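Kindov office starts cleanup week with litter, cables and filter checks

Kindov, the office services arm of Flurnora, has begun a cleanup of its ground-floor workrooms. The job covers 40 rooms and is due to finish in August. Work is limited to the hours before 9 a.m., when the desks are not booked.

The first stage deals with small waste: wrappers, cups and scrap paper left on desks, window ledges and the tops of appliances. Air purifiers are named in the work sheet as a separate item. The units draw air in through a perforated front and push it out through a slot along the top, and a wrapper left across the slot can block part of the outlet. 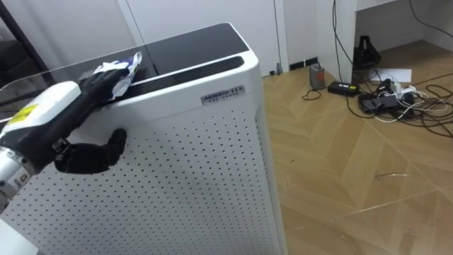 Kindov keeps 54 purifiers across the building. Each will have its outlet cleared, its casing wiped with a damp cloth and its filter date checked against the log. Filters past their date will be replaced from stock held at the Barbu depot. Units are switched off at the wall before wiping and stay off until the casing is dry.

Floors

The second stage covers the parquet. Items stored along the base of the walls — bottles, bags, power adapters, loose paper — are to be lifted, sorted and either shelved or thrown out. Adapters without a matching device go into a labeled box for 3 weeks, then to electronics recycling. Plugs and leads that have tangled are to be separated and tied singly.

The work sheet sets a clear gap of 100 centimeters in front of every purifier. Desks that stand closer will be moved where the room allows. Scuff marks will be treated by hand with a neutral cleaner; no sanding is planned this year.

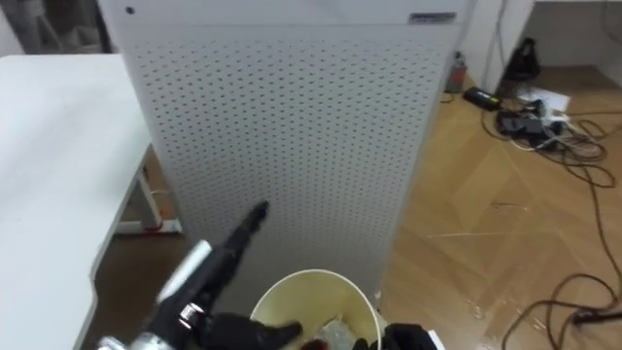
Desks

White desktops will be cleaned last, after the floors. Cups are to be taken to the kitchen on the same floor, whether or not they have been used. Gray marks that do not lift with soap and water will be noted by room number and passed to Kuvden, which holds the furniture contract.

Desks with a curved cutout in the front edge need extra time, as dust collects on the underside of the curve. The same applies to corners next to a purifier, where a standard mop head may not fit.
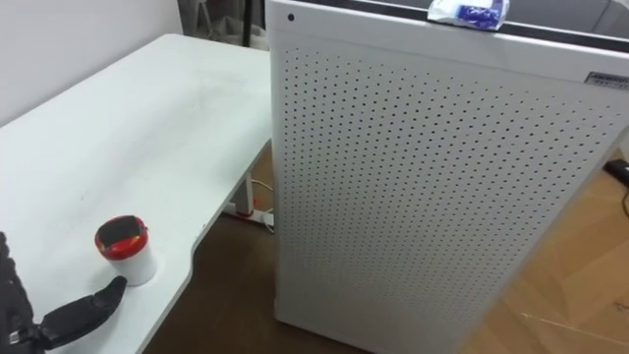
Schedule and contacts

Room lists are posted by the ground-floor elevator and updated at 4 p.m. Staff who want items kept should label them with a name and extension before their room comes up. Unlabeled items will be held at the Kindov service desk until the end of the cleanup.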